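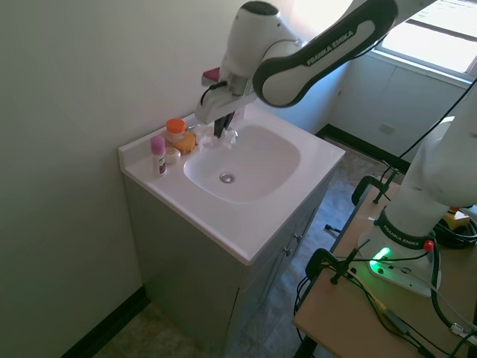
The Tarniteo 3 vanity, after one winter and most of a spring

I bought a bathroom vanity from a company I had never heard of, on the advice of a man who was selling me a shower curtain. That was Joon-young Gil at Griler, and I want it on record that he was right about the curtain too.

The Tarniteo 3 is a base cabinet with a countertop and an oval sink set into it. Gray-green below, white on top, two little metal handles near the upper corner of the doors. It comes in a second color called Dusk, and if you can tell Dusk from the other one in the showroom you have better eyes than mine. Mine cost $868 with delivery to the curb, and the curb is where the delivery stopped. My brother-in-law Seung-woo Ko and I did the rest, up one flight and through a narrow doorway, with a short break on the landing to reconsider our lives.

Putting it together

The cabinet arrived flat. The manual has 4 pages, one of them devoted to the warranty and another to congratulating me. The holes lined up, which I mention because on the last thing I assembled (a Jang shoe bench, now a Jang shoe pile) they did not. The doors hung straight on the second try. The front panel on the left looks like a door, and every guest we've had has tried to find a way to open it. It's a panel. It has been a panel the whole time.

Allow an afternoon, plus whatever your plumbing has in store for you. The faucet is sold separately. Mine is a plain chrome one and it fits the hole, so we'll say no more about it.

The sink

I like this sink. The sides are smooth and slope the whole way down, toothpaste rinses off without an argument, and there are no ledges in it for soap to collect on. I can wash a sweater in it if I keep my elbows in.

Behind the faucet is another matter. You get a strip of counter back there too skinny for a sponge and too wide to ignore, and whatever drips onto it stays until you go in with a folded paper towel. I do this weekly. Seung-woo, who has the same vanity now, says he does it "when needed," and I have seen his.

The counter

White, glossy, and very truthful about hair. The front edge is rounded, a kindness to anyone who comes in at 3 a.m. without turning on the light. Plastic bags and wrappers tend to get left on it, but I can't hang that on Tarniteo.

There's more flat space beside the sink than I expected for a small room, and of course we filled it. Small things go to the back corner and form a colony. There's a white stick with a pink cap that everyone in the house denies owning, a little jar with an orange lid, and a low round tub of something. I move them to wipe and they're back by dinner. If you hoped a new vanity would change your habits, I can report on how that goes.
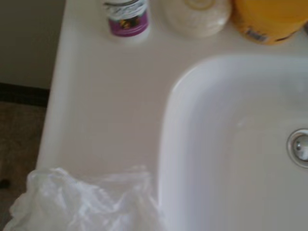
What I'd complain about if they called

The backsplash, or the lack of one. The counter simply meets the wall and wishes it luck. I ran a bead of sealant along the join and it looks fine from standing height, less so if you're sitting on the edge of the tub with time to think.

The handles come loose. A quarter turn with a screwdriver every month or so sorts it out, but for this money I'd like them to hold on by themselves.

Customer service is by email only. I asked whether the doors could be swapped to open the other way and got back a very polite answer about drawers.

Would I buy it again

Yes, and then I'd pay somebody to carry it upstairs. I looked at the Altell version first, with the drawers and the soft-close everything, and it's a nicer cabinet with a worse sink. Since the sink is the part I use, I went with this one. Almost 3,000 tooth-brushings later (we're a full house, and one of us is enthusiastic) the counter still cleans up well and the doors still shut. Four stars. The fifth is somewhere behind the faucet.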